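The workshop is a back room at the Khasawneh hardware shop in Urkthorpe, and the woman who runs it has been mending things there since she gave up the shop counter. She agreed to talk on condition that I left her name out and didn't ask about prices.

"I do small repairs, and I make up fixing kits for people who are putting up shelves," she says. "The kits came second. Somebody from Surkby wanted 37 of them and I've been doing them ever since."

We spoke in the morning, before the shop opened. She had the kettle on and talked while she sorted.

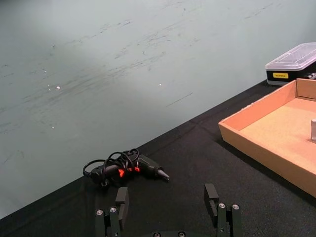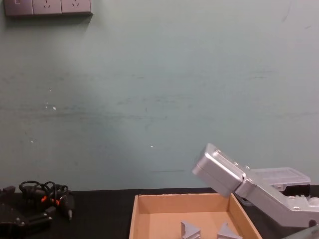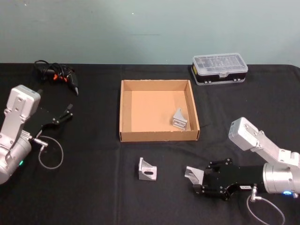 Kits are made up on the bench by the wall, and she is particular about what goes on it. "I cover it in black. Small metal bits show up on black and they don't on bare wood." Parts go into an open cardboard tray with low sides, metal pieces first, and the glue gun lies off to one side with its cord bundled up on top of it. I asked whether the cord bothered her. "I should hang it up, yes. I've got a hook for it somewhere."

The trays are cut down from delivery boxes. She used plastic tubs for a while, bought from a firm called Nosero, and didn't get on with them. "Too deep. You had to put your whole hand in to find anything - and if there was a screw in the corner you'd miss it. Cardboard goes soft after a month or two and then I cut another."

Angle brackets are what she gets through most. Last year it was 696 of them, which she knows from the order book. She nests them when she can, one inside the next, and keeps the screws in separate envelopes. "People open the kit on the floor at home. If the screws are loose they've gone under the sofa before they've found the drill."

The repairs are slower work. A chair can take 90 minutes and then sit in clamps overnight, and she won't take on more than two at once. She has no plans to paint the room. "It's a workshop wall. It gets marked." By June she hopes to have a second bench in, under the window, so that the chairs and the kits can be kept apart.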